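Final report, manipulation project, submitted 29/08/2025
Author: Trinh Trịnh
Repository name: gokholm

## 1. Goal

The project was to write the control software that lets an arm find and touch the blue tab on a drive caddy in an open computer chassis. Pulling the caddy out was left for a later project. The code had to run on the lab workstation at Curkbridge without changes to the arm's own firmware.

I took over the code from the Maldonado project, which ended in February. From that code I kept the arm driver wrapper and the logging. The planner and the perception node are new.

## 2. Software structure

There are three nodes:

- `tab_finder` reads the wrist camera and publishes a tab position with a confidence value
- `approach` plans and runs the motion to a point in front of the tab
- `contact` takes over for the last part and stops on force

In the first version `approach` and `contact` were one node. I split them after I kept breaking the stop condition while changing planner settings. The split costs a handover message, and the arm holds still while it waits for it.

## 3. Perception

`tab_finder` uses a color threshold in HSV, then a shape check on what is left. I picked color first because it is quick to debug. The weak point is that the tab is not the only blue part. The caddy frame is blue as well, and so is the memory module near it, so a plain threshold returns one large region and at least one extra region.

Two changes helped. The first was to keep only the brightest part of the blue region, which usually separates the tab from the frame it ends. The second was a mask for the gripper. The finger and plates are black and always sit in the same part of the camera view when the finger is closed, so the mask is a fixed file loaded at startup. If the camera mount is moved, the file has to be made again with `make_mask.py`.

Exposure was the other problem. With the camera looking up, the background is very bright and auto exposure makes the chassis too dark. I fixed the exposure by hand and set it for the parts inside the shroud. 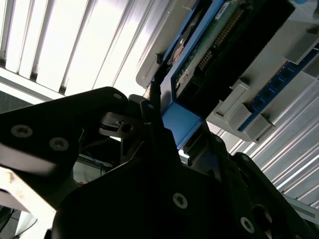

*Figure 1. Wrist camera view with the finger tip close to the blue tab. The ribbed background is washed out at this exposure.*

The labeled set has 900 images. I labeled them myself, so errors in my labeling go straight into the results. On the 113 images I held back, the shape check failed mostly where the finger covered a large part of the tab. More tuning did not fix this. `contact` therefore ignores new detections once the arm is close and uses the last good position.

## 4. Planning and contact

The planner works in joint space with a simple collision model. The shroud is modeled as boxes, and the retaining latches around the memory module are merged into one larger box. This is more careful than needed and it rules out some poses that would work.

The thin cable near the gripper is not in the model at all. I added a keep-out zone instead, which depends on the cable being routed the same way each time.

In `contact`, the arm moves along the finger direction at low speed and stops when the filtered force passes a limit. The filter delay matters here. With the filter window I inherited, the stop came late, so I shortened it and accepted more false stops. A false stop triggers a retry, up to 3 times, and then the node returns an error.

## 5. Open issues

- Color settings only hold for this lighting. The Brondadport lab has windows on one side and I have not tested there.
- The retry does not move the start pose, so it can fail the same way again.
- `approach` does not report why a plan was rejected. I read it from the debug log.
- No unit tests for the handover message.

The next student should start with the second item. The change belongs in `retry_policy.py`, and the pose offset is already a parameter but nothing reads it.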